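2월, 밤 11시 40분

오늘은 하루 종일 견적서랑 씨름했다. 저녁도 책상에서 김밥으로 때웠고, 지금도 엑셀 창이 세 개나 떠 있다. 자기 전에 좀 털어놓고 자야지, 안 그러면 꿈에서 또 부가세 계산할 것 같다ㅠㅠ

발단은 아침 회의였다. 아벨리오(Abilio Llorente) 팀장님이 다음 분기 장비 예산을 73쪽짜리 파일로 정리해 와서는, 양팔 작업대를 한 세트 더 들일지 말지 이번 주 안에 정하자고 하셨다. 이번 주라니! 나는 당연히 들이고 싶은 쪽이다. 지금은 작업대가 하나라서 사무용품 정리 작업을 하는 날이면 다른 작업은 그냥 밀린다. 그래서 회의 끝나자마자 작업대 앞에 가서 뭐가 꼭 필요하고 뭐가 없어도 되는지 하나씩 적어 봤다.

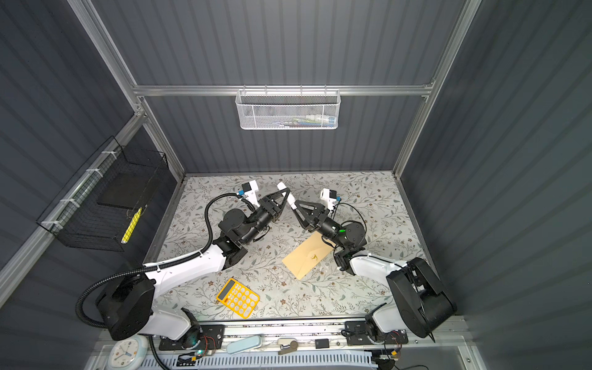 적다 보니 팔 값만 생각하면 큰일 나겠다 싶었다. 팔은 클렐사이드(Clellside) 견적이 이미 있으니까 숫자 하나 넣으면 끝인데, 진짜 골치는 자잘한 것들이다. 알루미늄 프레임, 벽 패널, 손목 카메라, 케이블 보호관, 그리퍼 손가락 여분... 손가락 여분은 작년에 안 넣었다가 급하게 따로 주문하면서 배송비로 속이 쓰렸던 기억이 있어서 이번엔 맨 윗줄에 올려놨다. 꽃무늬 매트도 한 장 더 살 거다. 푸리피카시온 언니는 무지 매트가 낫지 않냐고 하는데, 나는 이 덩굴무늬에 정이 들었다. 그리고 두 작업대 바닥이 다르면 나중에 결과 비교할 때 분명 누가 한 소리 한다. (아마 언니가 할 거다.)

점심 먹고는 스케다우(Skedau)에 전화를 걸었다. 레세고 씨가 받아 줘서 다행이었다. 설명이 빠르고, 안 되는 건 안 된다고 바로 말해 주는 사람이라 통화가 편하다. 케이블은 500미터 단위로 사면 단가가 꽤 내려간다는데 우리가 500미터를 어디다 쓰나. 시프엔테스(Cifuentes)랑 나눠 사면 어떨까 싶어서 메일은 보내 놨다. 답이 올지는 모르겠다.

물건 쪽 예산도 따로 한 줄 뺐다. 계산기, 봉투, 종이, 안경집 같은 것들. 이건 대략 200유로면 넉넉할 것 같고, 새것만 고집할 필요도 없다. 안셀모가 자기 집 서랍에 안 쓰는 계산기가 여러 대 있다고 했으니 일단 그것부터 털어 오는 걸로! 벽에 거는 철망 바구니는 내 맘대로 목록에 넣었다. 공구함이 따로 있어도 손 닿는 데 바구니가 있으면 훨씬 편하다. 마르셀리노는 그런 건 소모품 항목으로 올려야 통과가 쉽다고 귀띔해 줬다. 역시 오래 다닌 사람은 다르다.
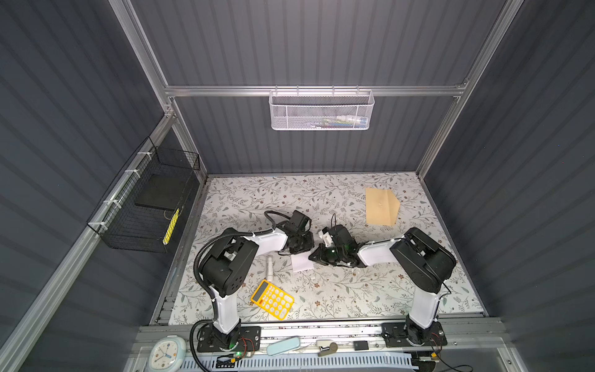

*흰 매트 위에서 마주 본 두 팔. 왼팔 쪽에 노란 계산기.*

오후 내내 붙잡고 있다가 합계를 냈더니 팔 빼고 2331유로가 나왔다. 생각보다 나쁘지 않아서 혼자 조용히 박수를 쳤는데, 한 시간 뒤에 보니까 설치 출장비가 빠져 있었다. 으악. 프라니틀리(Pranitley)에 맡기면 하루면 끝난다지만 출장비가 만만치 않고, 우리끼리 조립하면 돈은 굳는 대신 며칠은 아무것도 못 한다. 팀장님은 직접 하자는 쪽이고 나는 맡기자는 쪽이다. 레일 수평 맞추다가 허리 나갈 뻔한 게 나였으니까 이건 양보 못 한다.

유지비 칸은 아직 비어 있다. 케이블이랑 커넥터는 얼마나 자주 갈아야 하는지 기록이 제대로 없어서, 내일 마르셀리노한테 옛날 주문 내역을 달라고 해야겠다. 카메라도 여분을 하나 넣을까 둘 넣을까 고민 중인데 일단 하나로 적고 물음표를 달아 놨다.

내일 할 일: 출장비 견적 다시 받기, 안셀모한테 계산기 얘기 꺼내기, 엑셀 파일 이름 좀 제대로 바꾸기(지금 '최종_진짜최종2'다). 이제 진짜 자야겠다.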